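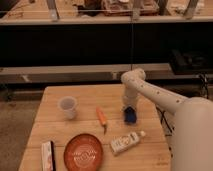
Suchbegriff eingeben Suchen

Flivside im Test: Vormachen statt programmieren, angeblich

4. März 2020
Lesezeit: 4 Minuten

»In 60 Minuten zur ersten fertigen Aufgabe«, steht auf dem Karton. Ich habe den Satz mehrmals gelesen und immer noch nicht verstanden, was mit fertig gemeint ist. Flivside ist ein Nachrüstpaket, mit dem man einem vorhandenen Roboterarm Handgriffe beibringen soll, indem man sie ihm vormacht. Entweder fasst man den Arm an und führt ihn, oder man steuert ihn über einen Handgriff aus der Entfernung. Aufgezeichnet wird in beiden Fällen, und die Software namens Cledell soll daraus ein Verhalten ableiten. Das Paket kostet 2522 Euro, Cledell noch einmal 476 Euro im Jahr. Einen Arm muss man schon haben.

Als Aufgabe habe ich etwas genommen, das ein Kleinkind nebenbei erledigt: eine Spielzeugkarotte vom Tisch nehmen und auf einen Teller legen. Dazu ein Plastikbecher, der im Weg stehen darf, und ein paar andere Dinge, die liegen bleiben sollen. Helle Holzplatte, normales Raumlicht, nichts Besonderes.

Zuerst das Führen von Hand. Man drückt die Freigabe, der Arm wird weich, man schiebt ihn hin. So weit die Theorie. In der Praxis ist er ungefähr so weich wie eine Autotür bei Gegenwind. Grobe Wege gehen gut, die letzten Zentimeter über der Karotte sind Gefummel, und wer zu fest drückt, hat den Greifer schneller auf dem Holz als gewünscht. Außerdem ist auf jeder Aufnahme die eigene Hand drauf. Das Handbuch nennt das »unkritisch«. Bei mir war es das nicht: Nach den ersten Sitzungen fuhr der Arm brav los und blieb dann stehen, wo sonst immer meine Finger gewesen waren. Ob das wirklich die Ursache war, kann ich nicht beweisen. Mit der Fernsteuerung trat es jedenfalls nicht auf.

Die Fernsteuerung ist auch sonst der bessere Teil des Pakets. Der Handgriff liegt ordentlich, die Übersetzung lässt sich herunterdrehen, und nach einem Nachmittag bekommt man die Karotte meistens beim ersten Anlauf zu fassen. Was fehlt, ist jedes Gefühl dafür, wie fest man zupackt. Bei einem Stück Kunststoffgemüse ist mir das egal. Beim Becher schon weniger, der lässt sich leicht zusammendrücken, und man merkt es erst beim Hinsehen. Dazu kommt eine kleine Verzögerung, an die man sich gewöhnt, indem man langsamer wird. Der Roboter lernt dieses Zögern mit! Meiner hält inzwischen vor jedem Zugreifen kurz inne, als müsse er sich überwinden.

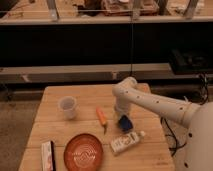
Nun zur Menge. Flivside spricht von »einer Handvoll Vorführungen«. Ich habe 127 gemacht, alle per Fernsteuerung, die handgeführten hatte ich da schon weggeworfen. Danach klappte die Sache zuverlässig, solange die Karotte ungefähr dort lag, wo sie auch beim Vormachen gelegen hatte. Eine Handbreit weiter wurde es wacklig. Drehte ich sie quer, griff der Arm daneben und legte anschließend mit großer Sorgfalt nichts auf den Teller. Stand der Becher dicht neben der Karotte, war alles offen.

Man kann das beheben, mit noch mehr Vorführungen und mehr Abwechslung darin. Nur ist das dann Arbeit, und zwar ziemlich stumpfe. Wer die Objekte jedes Mal von Hand neu verteilt, verteilt sie nach kurzer Zeit immer gleich, ohne es zu merken. Cledell hätte hier helfen können, etwa mit einer Anzeige, welche Bereiche des Tisches noch fehlen. Gibt es nicht. Es gibt einen grünen Balken, der »Lernfortschritt« heißt und bei mir voll war, lange bevor irgendetwas brauchbar lief.

Ärgerlich auch: Misslungene Aufnahmen lassen sich nur einzeln löschen, mit Rückfrage. Und beschneiden kann man sie gar nicht. Wenn am Ende noch drei Sekunden Herumstehen dranhängen, bleiben die eben drin.

Zum Vergleich hatte ich das ältere Set von Oksanen da. Das kennt überhaupt keine Fernsteuerung und spielt einen geführten Weg stur wieder ab, ohne Kamera. Verschiebt man die Karotte, greift es ins Leere, und zwar jedes Mal. Das weiß man aber vorher, und eingerichtet ist es schnell. Für Teile, die immer in derselben Halterung liegen, würde ich nach wie vor dazu greifen. Landar hat für Dezember etwas Ähnliches wie Flivside angekündigt, mit Kraftrückmeldung im Griff. Zu sehen war davon bisher ein Prospekt.

Gut gefallen hat mir der Notstopp, groß, am Kabel, sofort wirksam. Das Kabel zum Handgriff dagegen ist zu kurz, man steht näher am Arm, als man müsste — bei einem Produkt, das die Bedienung aus der Entfernung verkauft, finde ich das merkwürdig.

Kaufen? Wer sich für das Verfahren interessiert und Zeit hat, bekommt mit der Fernsteuerung ein ordentliches Werkzeug und mit Cledell ein halbes. Wer eine Aufgabe erledigt haben will, sollte das Geld vorerst behalten. Die Jahreslizenz verlängere ich nicht, den Handgriff behalte ich. Ohne Lizenz nimmt er laut Handbuch weiterhin auf, man kann die Aufnahmen dann bloß nicht mehr trainieren.

Kontakt | © 2020 Alle Rechte vorbehalten | Nach oben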